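Home | Archive | Recipes | House | Contact

Print this post | E-mail this to a friend

Eating at the table again

Nov 16, 2021

We have been eating supper at a table for 21 days in a row now. Before that we went most of a year eating on the couch with plates on our knees. I said in July that I would write something if we ever fixed this, so I am writing it.

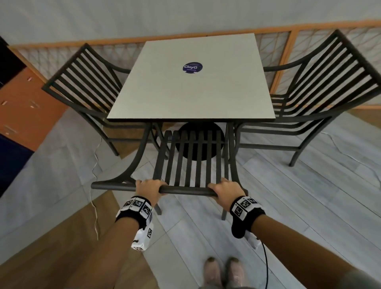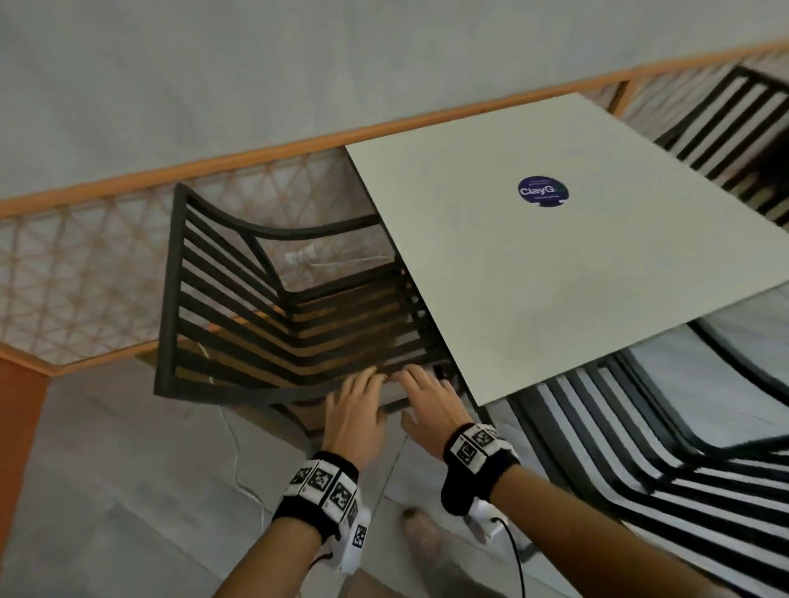
Metal chairs and a square table.

How it got that way

Our old kitchen table came from my aunt. It was a Kramer, long and narrow, and it sat against the wall under the window in the Prilerwood apartment. When we moved here it didn't fit under any window, so it went in the middle of the room and became the place where mail went. Then I started working from home and it became my desk. I had a monitor on one end and a printer on the other. By the time I was done for the day I didn't want to move any of it, and I didn't want to look at it either. So we ate on the couch.

I don't think there is anything wrong with eating on a couch. But we were done in nine minutes most nights (my husband timed it once, to make a point) and then we kept sitting there until bedtime. We stopped making soup because it spilled. We stopped having people over, first for the obvious reasons and later because there was no place to put them.

What we changed

The first thing was getting my work out of the kitchen. I moved it to the end of the hall, where the coat closet used to be. We took the closet door off and put a shelf in at desk height. It is tight and I can hear the neighbor's washer, but I can walk away from it at five. The printer went to my sister. I have needed it once.

The Kramer went next. I felt bad about it for a couple of weeks and then I didn't. A young couple two streets over came for it with a borrowed pickup, and they have four kids, so it will get used.

After that we lived with a card table for a while to see what size we wanted. I recommend this. I had been sure we needed something that seats six. There are two of us, and a square table for four is plenty. When more people come we can set up the card table beside it. The heights are off by an inch and it doesn't matter.

We spent $198 on the table, secondhand, from Sevetti. They delivered it to the door and no farther, so ask about stairs before you pay. I looked at the Clultano store too and liked one there, but it had a center post that I kept kicking.

Rules, more or less

Lena Rutkowska, who I used to work with, told me she keeps three rules for her own table, and we borrowed them:

1. Nothing stays on it overnight. Mail goes in the basket by the front door.
2. Chairs get pushed in after every meal.
3. Phones go on the counter, face down, and that includes whoever is cooking.

The second one seemed fussy to me when she said it. It's the one I would keep if I could only keep one. The kitchen is small, and with a chair left out you have to turn sideways to get to the stove. With the chairs in, the room looks finished for the day even if the sink is full.

The third one we break. My husband checks scores. I look things up in the middle of an argument. We are working on it.

What we've been eating

Soup again, mostly. Bean and cabbage, chicken with rice, and a tomato one that uses up the ends of the bread. I've also gone back to putting the pot on the table and letting people serve themselves, which I had forgotten I liked. There is less left over that way, or it seems like it.

Supper takes longer. We don't talk about anything important. Last night it was whether the gutters could wait until spring (they can't) and what to do with a bag of pears from work.

Still to do

The light is wrong. It hangs where the old table was, so one side of this one is bright and the other is dim, and whoever gets there second sits in the dark. I have a hook and a longer cord in a drawer and I need to do something with them before Thanksgiving, when my parents are coming. I also want felt pads for the chair feet. If you have found a kind that doesn't fall off, please leave me a comment with the brand.

Print this post | E-mail this to a friend

Older post | Newer post | Back to top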